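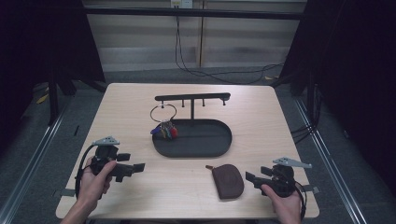 Koech is looking for people to take part in paid task recording at its Pudov site, where part of the returns and lost-property desk is moving to automated handling. The work is done at a table with a hand-held gripper in each hand. One task uses a key stand and a brown leather pouch, with a bunch of keys hanging from the leftmost peg and the other three pegs free. Tasks are repeated many times and the pace is steady.

Jobs & Opportunities > Warehouse and Logistics > Paid participants

Posted 07/01/2025 by Hélène Turcotte

We need 32 participants for sessions of 3 hours. No technical background is required, but you must be able to stand for most of a session and use both hands. Training is given and paid at the same rate.

Desk staff at Pudov may apply and will be released from their normal shift. From September the Nivix system will take over sorting of small items. Desk staff will move to checking, exceptions and customer calls, and rotas will change. Sessions are not used to assess anyone's performance, and taking part has no bearing on who gets which role.

To apply, send your name and the times you are free to Hélène Turcotte at the Zustau office, quoting reference 519.

Last updated: 07/01/2025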